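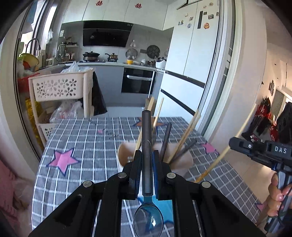 Page 2 of 20

Gripper drops the spoon when the bowl is heavy end down

Posted by Skisard

We have a pair of hand-held grippers and use them to record kitchen utensil work — lifting spoons, ladles and so on out of a cup on the table and putting them back. Since February one of them has started losing its hold. I close the fingers on a round spoon handle, it feels firm, and then partway through the lift the spoon spins and slides down. Chopsticks are fine. Flat handles are fine. Out of 100 lifts with the metal spoon I lost 20.

What I have tried so far: wiped the pads with a damp cloth, swapped the cable, restarted the recorder, ran the width calibration again. The calibration passes every time.
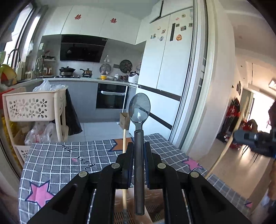 The other thing I noticed is that the recorded opening width keeps shrinking a little after the spoon is already held. I don't know if that is the sensor or if something is moving. Last night the spoon came down hard enough to chip a plate, so I have stopped until I know what it is.

Nestevska

Sounds like worn pivots to me. The calibration only checks fully open and fully closed, so it will pass with loose joints. Close the fingers on nothing, hold the base still and try to rock one fingertip toward you and away. If it moves and the other gripper doesn't, you have your answer.

With play in the linkage the two pads stop meeting square. A flat handle pulls them back in line, but a round one only touches along one edge of the pad and rolls out.
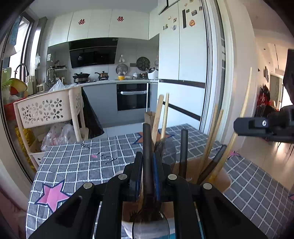
Check the pads too while you have it apart. On mine the glue had let go at the top corner and the pad was creeping under load. That would also explain your width number drifting. Peel it off completely, clean both sides with alcohol, put on new tape and leave it clamped overnight. Don't just press it back down, I did that and it lasted about 20 minutes.

Jiang

squeeze harder? mine slips too sometimes

Clorkoter

Please don't squeeze harder. If the joints are loose, that bends the arms outward and you end up replacing the whole finger.

I agree with checking the pivots first. Do one side at a time so you don't mix up the washers, and snug each one only until the rocking stops. 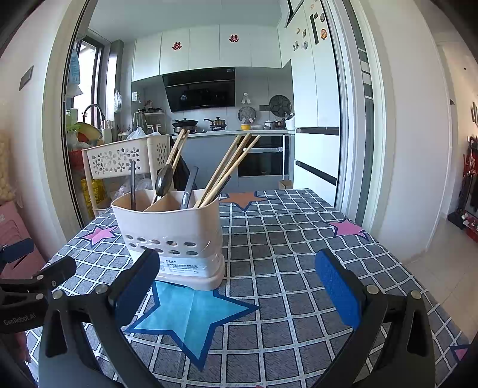 Until it is fixed, keep knives out of the holder and anything breakable off the table. A spoon that spins loose is annoying, a knife doing the same over your other hand is worse. Run the spoon test again after the repair, same spoon and same grip height, or you won't be able to compare it with your first count.

Skisard

Left finger rocks, right one doesn't. Pad is lifting as well. Ordered new tape.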